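The arm that did not know it was holding something

By a contributor to the workshop pages

At ten past four on a February afternoon, a robot arm in the dismantling hall of Zisturis pushed a gripper into an old desktop computer and continued to push. The program believed that the gripper was still above the board. It was already touching the metal around the processor. The arm stopped only when its own force limit was reached, and by then the board had a crack from one screw hole to the next.

It was a cheap accident. The computer was worth almost nothing and no person was near. But the people at Zisturis did what I wish more companies would do. They switched off the cell, wrote down everything they remembered, and let me come and read it.

The hall takes in office computers which have reached the end of their life. Most of them are tower models, bought in large numbers by schools and insurance offices. Some parts can be sold again, and the rest is sorted by material. For many years this was handwork, and it is hard on the fingers. The edges inside a computer case are sharp, and a person who opens 60 cases in one shift goes home with small cuts. So two years ago the company bought an arm and asked a small integrator, Galanis, to teach it the dullest steps.

The first weeks went well, I was told, and perhaps too well. The arm found the place of each part from a model of the case. A grey fixture, printed in the company's own workshop, held the tower on its side, always in the same position. If the fixture was right, the model was right, and if the model was right, the gripper arrived where it should.

On that afternoon the fixture was not right. One of the printed blocks had worn down on its inner face, and the case could lie 3 millimetres lower at one corner. Nobody could have seen this from the door of the cell. The tower looked straight. When I put my own hand on a similar worn block, I felt the difference before I saw it.

A small error like this should not break a board. The gripper had a touch signal, and the program was made to stop going down as soon as this signal came. What happened, as far as the log shows, is that the signal came too early. The corner of the gripper brushed a cable on the way in. The program took this for an expected contact, went to its next step and no longer listened. From then on it trusted only the position, and the position was wrong.

I asked the technicians why a program would stop listening. The answer was simple and a little sad. In the first month the arm had stopped too often. Every loose cable was a false alarm, and somebody had to walk to the cell and press the button again. On one bad day there were 111 such stops. So a rule was added: after the first touch, the signal is ignored for a short time. The rule was tested on clean cases with the cables tied back, and it worked very well on them. 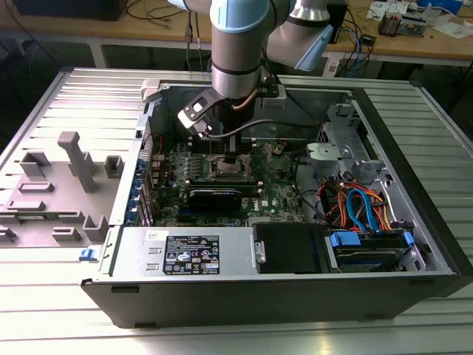 Real cases are less polite. The cables are where the last owner left them, and they have their own spring. One technician told me that she can predict trouble only by looking at the drive side, where the wires for data and power come together in a bundle. The program has no such instinct.

The repair took 15 working days, and most of this time was used for discussion. The worn block was replaced in an hour. Galanis removed the rule about the short deafness and gave the arm a slower last part of its path, in which any unexpected force makes it go back up and wait. A metal gauge, made by Zalusis, is now placed in the fixture before each shift. If it does not sit flat, the cell does not start.

The price is speed. The arm is slower than before the accident, and the false stops have partly come back. The shift leader is not happy with this and told me so openly. She would like a second sensor which can tell a cable from a metal frame. An offer from Rosico was lying on her desk when I visited, but it was not yet signed.

What worried me more was another line in the report. After the arm had stopped, it still held its force against the board, and the first person at the cell opened the gate to look. The drives should have gone off when the gate opened, and they did. The joints, however, relaxed by a small amount when the brakes closed, and the gripper slid sideways. With a hand inside the case at this moment, it could have been a crushed finger. The instruction on the gate has been changed. It now says to release the force from the panel first, to wait for the white lamp, and only then to open.

The cracked board hangs on a nail beside that panel. The new workers ask about it on their first morning, and the shift leader takes it down and lets them find the crack with a fingernail.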